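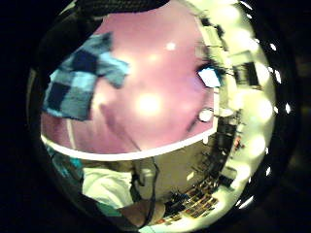

Ask Orysia Ostapchuk whether the new planner is ready for people's homes and she says no, it isn't, and that anyone who tells you otherwise should be made to share a kitchen with one.

Hever releases Pladness 2
February – By the Hever press desk

Hever today released Pladness 2, its motion planning software for arms that handle cloth. The update replans 20 times a second, up from 10, and flags any grasp it isn't sure of before the arm moves.

We would go easy on the word "breakthrough." In 100 shirt folds on our own bench, version 2 asked for help less often than version 1. Our bench is tidy and well lit, and we picked the shirts. Pasichnyk, which tested an early build, found that thin fabric still confuses the depth filter – we have not fixed that.

"Faster planning doesn't help much if the camera has the sleeve in the wrong place," Ostapchuk said. "I'd like to see the failures published with the rest."

They will be. The logs ship with the release, along with a plug-in for Udance users. Version 1 will get bug fixes for 10 more months.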